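Skeltden发布莱索托经济展望报告：增长温和回升，外部依赖仍是主要制约

经济研究机构Skeltden今日发布年度国别报告《莱索托经济展望：在邻国与市场之间》。报告对该国宏观经济运行、对外贸易、公共财政、劳动力市场及中期前景进行了系统评估，认为莱索托经济正处于温和回升阶段，但增长基础仍较为狭窄，财政收入对外部来源的依赖程度偏高，私营部门吸纳就业的能力有待加强。

报告由Skeltden南部非洲研究部编写，研究部主任Kgomotso Van der Merwe担任主编，高级经济学家Lizelle Visser负责贸易与产业部分。编写期间，研究团队在马塞卢及北部各区开展实地调研，对77家企业进行了访谈，并向440个家庭发放了收支问卷。受访企业涵盖纺织服装、农产品加工、运输、零售及小型金融服务等行业，其中多数为员工不足100人的中小企业。

一、宏观经济：回升态势确立，内生动力不足

莱索托是一个四面为南非所环绕的内陆国家，其商品流通、劳务流动和货币安排均与邻国保持密切联系。该国货币洛蒂与南非兰特实行等值挂钩，这一安排长期以来为物价稳定提供了锚定，同时也意味着国内货币政策的自主空间有限，利率走势在很大程度上需与南非保持一致。

报告认为，当前经济回升主要由建筑业和公共投资带动。大型水利工程进入施工高峰，拉动了建材、运输及相关服务业的需求。然而，此类项目的建设周期较为明确，工程完工之后，相关就业与采购需求将逐步回落。如其他产业未能及时承接，增长率存在下滑的可能。

在物价方面，食品和燃料价格是影响居民生活成本的主要因素。由于粮食消费相当一部分依靠进口，区域内的旱情及运费变动会较快传导至国内零售环节。受访家庭普遍反映，食品支出在家庭总支出中的占比偏高，用于教育、医疗和储蓄的余地受到挤压。

Van der Merwe在报告发布时表示：“莱索托的宏观框架总体稳健，回升的方向也比较清楚。我们更为关注的是回升的构成。公共工程能够在短期内支撑需求，中期的增长则必须由企业投资和生产率的改善来承担。”

二、公共财政：收入波动与支出刚性并存

莱索托是南部非洲关税同盟成员国，来自同盟的关税分成在财政收入中占有重要地位。报告指出，该项收入取决于同盟整体的进口规模及分配公式，年度之间起伏较大，且与莱索托自身的经济活动关联有限。在分成收入较高的年份，支出往往随之扩张；在收入回落的年份，工资及经常性开支却难以相应压缩，财政缓冲因此不断消耗。

报告建议有关部门考虑设立财政稳定机制，将超出长期平均水平的分成收入转入专项储备，并制定公开透明的提取规则。报告同时建议进一步规范公共部门工资总额管理，提高资本性支出的执行率，完善政府采购信息披露制度。

水资源使用费是另一项重要的财政来源。高原地区的供水工程向南非输送水资源，由此形成的收入相对稳定。报告认为，随着工程后续阶段的推进，该项收入有望增加，宜优先用于道路维护、农村供水及电网延伸等具有长期回报的领域。

在税收征管方面，受访企业对电子申报系统的推广给予了肯定，但也反映退税周期较长，占用了一定的流动资金。对于利润空间较窄的出口企业而言，退税能否按期到账直接关系到原料采购和工资发放的安排。报告建议公布退税办理时限，并按季度公开执行情况。
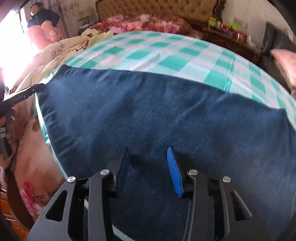
三、贸易与产业：纺织服装业面临调整

纺织服装业是莱索托制造业中规模最大的部门，也是正规私营就业的主要来源，从业人员以女性为主。该行业的产品主要销往美国和南非两个市场。报告认为，出口市场与产品种类的双重集中，使行业对贸易政策变化十分敏感。任何一方的关税安排或采购策略发生调整，均会在较短时间内影响工厂的订单和用工。

调研显示，部分企业已着手应对。位于马普措埃的服装企业Ulomero将原以出口为主的部分产能转向区域市场，为南非零售商生产校服和工作服。该企业负责人在访谈中表示，区域订单批量较小、交期较短，对生产计划和库存管理提出了更高要求，但运输距离近、结算风险较低，有助于平衡全年的生产负荷。

从事物流与清关服务的Fahy公司则指出，边境口岸的通关效率是影响区域贸易的重要环节。按照该公司提供的情况，货车在高峰时段的等候时间难以预计，企业不得不预留较多的缓冲时间，由此增加了成本。报告据此建议延长主要口岸的货运服务时段，推进单证互认，并为信誉良好的企业设立快速通道。

Visser表示：“两个主要市场构成了行业多年发展的基础，短期内也难以替代。多元化应当从企业已有的能力出发，逐步向相近产品和邻近市场延伸。政策上最有价值的支持，往往是电力供应、通关和融资这些基础条件的改善。”

农业方面，多数农村家庭仍以玉米、高粱种植和牲畜饲养为生，产出受降水影响明显。羊毛和马海毛是高原地区牧民的重要现金收入来源，报告认为其价值链仍有提升空间，特别是在分级、仓储和拍卖信息公开等环节。园艺作物和鳟鱼养殖近年来亦有进展，但规模有限，冷链设施不足仍是进入外部市场的主要障碍。

四、劳动力市场与侨汇

失业，尤其是青年失业，是莱索托面临的长期问题。每年新进入劳动力市场的人数高于正规部门所能提供的岗位数量，相当一部分劳动者从事非正规经营，或赴南非务工。来自南非的侨汇是许多家庭的重要收入，对农村地区的消费和教育支出起到支撑作用。

问卷结果表明，在有成员赴外务工的受访家庭中，汇款主要用于购买食品、缴纳学费和修缮住房，用于生产性投资的比例较低。受访者普遍提到，跨境汇款的手续费仍然偏高，小额汇款的负担尤为明显。移动支付的普及改善了这一状况，但网点覆盖与现金兑付能力在山区仍显不足。

报告还专门考察了小微企业的融资状况。由于多数经营者缺乏可供抵押的资产和完整的账目，商业银行对其放贷较为审慎。小额信贷机构Eltia在调研中介绍了以交易流水为依据的授信方式，该方式已在零售商户中试行。报告认为，此类做法有助于扩大融资覆盖面，同时应加强对借款人的信息披露与权益保护，避免过度负债。

五、中期前景与主要风险

报告提出了基准和下行两种情景。在基准情景下，水利工程按计划推进，出口订单保持基本稳定，经济将维持温和增长，公共债务总体可控。在下行情景下，主要出口市场准入条件趋紧，关税分成收入同时回落，制造业就业将受到较大冲击，财政政策的回旋余地也会收窄。

除贸易政策因素外，报告还将气候风险列为重点关注事项。干旱会影响粮食生产和水库蓄水，强降雨则易造成山区道路中断和土壤流失。报告建议将气候适应性评估纳入公共投资项目的审批程序，并扩大农业保险试点的覆盖范围。

政治与制度层面，报告认为改革议程的连续性对投资者信心具有重要影响。受访企业在谈及经营环境时，多次提到许可审批的可预期性、土地使用权登记的效率以及商事纠纷的处理时限。报告建议建立由政府部门与工商界代表共同参与的定期磋商机制，对已公布的改革措施进行跟踪评估。

Van der Merwe表示：“莱索托拥有稳定的水资源收入、年轻的劳动人口和毗邻区域最大市场的区位条件。这些条件能否转化为持续的增长，取决于今后数年的政策执行。我们希望这份报告能够为决策者、企业和发展伙伴的讨论提供可靠的依据。”

六、报告获取与后续活动

报告全文包括正文五章、统计附录及企业访谈方法说明，提供英文版与中文版，英文版另附塞索托语摘要。公共机构、高等院校及新闻媒体可向Skeltden出版部申请免费获取电子版，商业机构可通过订阅服务取得全文及配套数据表。

Skeltden将于6月在马塞卢举办报告研讨会，由Visser主持贸易与产业专题讨论，会议设线上旁听席位。研讨会议程及报名方式将另行公布。此外，研究部将在年内发布关于侨汇与农村消费的专题简报，对本次家庭问卷所得资料作进一步分析。

关于Skeltden

Skeltden是一家独立经济研究机构，主要从事撒哈拉以南非洲国家的宏观经济、贸易政策和公共财政研究，定期发布国别报告、季度简报及行业专题。机构的服务对象包括公共部门、金融机构、出口企业及学术单位。

前瞻性陈述说明

本新闻稿包含对未来经济走势的判断和预期，相关内容以报告编写时可获得的资料为基础，实际结果可能因政策、市场及气候等因素的变化而有所不同。本新闻稿不构成投资建议。引用本新闻稿内容请注明出处。

媒体联络
Skeltden传播与出版部
采访申请及数据查询请通过机构网站“媒体服务”栏目提交，工作时间为上午九时至下午五时。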